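Inherited a small painting with a gallery label on the back, how do I find out if it's "clean"?

Posted by Maarten Goossens, 24 Mar 2026

Hi everyone, I hope this is the right section. My great-aunt left me a small oil painting of a canal with two barges, maybe the size of a tea tray, and it has hung in her hallway for as long as I've been alive. I never gave it much thought (I liked the barges as a kid, and that was the whole of my art education). Last month I took it down to dust it and found a paper label on the back that says "Postma" and a number, 43, written in pencil. Under that there's a piece of an older label that somebody has scraped off, and I can't get anything out of it except the end of a word that might be "dam."

My cousin thinks we should just sell it. A man at an auction house told us over the phone it might bring 3000 if the attribution holds up, and then he asked for the provenance from the thirties and forties, and I had nothing to tell him. My great-aunt always said her husband "got it from a dealer after the war," and that's all anybody in the family knows. I'd hate to find out later that it was taken from some other family. Where does an ordinary person even start with this? Do I need a lawyer? And should I stop talking to the auction house until I know more? Thanks for reading, I know this got long!

Godelieve Vandenberghe

Hello Maarten, and what a thoughtful thing to worry about. I spent 7 years cataloging for a small regional museum before I retired, and we had a few pictures come through with exactly this sort of gap, so let me tell you how we used to go at it.

First, please don't clean the back, don't peel anything, and don't let a framer "tidy it up" for you. People do this with the best intentions and it breaks my heart every time. Lay the painting face down on something soft and photograph the whole back, then each label, then the edges of the stretcher where it meets the canvas. Do it once in ordinary daylight and once with a lamp held very low to the side. Low light from the side will sometimes bring up pencil or a stamp that you'd swear wasn't there. If you have a friend with a UV flashlight, try that as well, in a dark room.
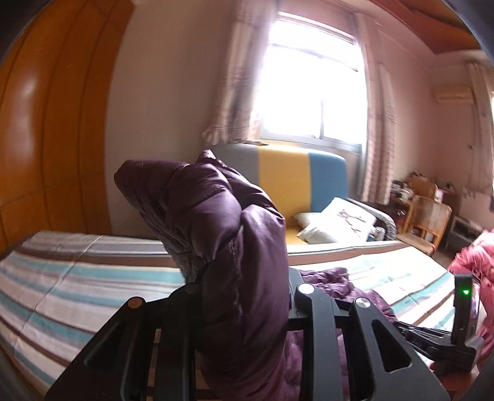
Then write down what the family says, and do it now, while there are still people to ask. Write down who said it and when, even the parts that sound silly. "Got it from a dealer after the war" is a real lead. Which town did they live in? Was he working abroad for any stretch? Are there old checkbooks, letters, insurance lists? I once found the answer for a little flower piece on the back of a moving company's inventory, tucked into a cookbook of all places, and I was happy about it for a week.

After that, look it up in the public databases of lost and looted art. Several are free to search. Search by artist, then by subject, then by size, and try the title in Dutch, German and French too, as a canal scene may well be listed under three different names. A pencil number like your 43 could be a dealer's stock number, a lot number or somebody's household inventory, so don't hang too much on it until you can match it to something on paper. And do remember that a blank search doesn't clear the picture. Plenty of families never had the chance to report what they lost.

No, I wouldn't rush to a lawyer yet. If you do find a possible match, that's the moment, and find one who has handled restitution before. You can be perfectly open with the auction house in the meantime. Tell them you're researching it and you'll be in touch.

Roel Mertens

just sell it, if it was stolen somebody would have said so by now. my brother in law sold a clock with no papers and there was never a problem

Tanveer Afridi

I'd gently disagree with Roel there, a clock is one thing but claims on paintings do come up decades later, and it's a miserable business for everybody when the picture has already changed hands twice.

Godelieve has covered nearly all of it. One thing I'd add is to ask the auction house whether they have a provenance researcher on staff, and to ask by email so you have the reply in writing. Some of them will do a first check before they accept a consignment. Ours took 5 weeks and came back with an old exhibition catalog we'd never have found by ourselves (my wife framed a copy of the page!). National art history libraries are worth a letter as well. Send your photos of the back along with the measurements in centimeters, without the frame, and be patient with them. Good luck, and please come back and tell us what the scraped label turns out to say.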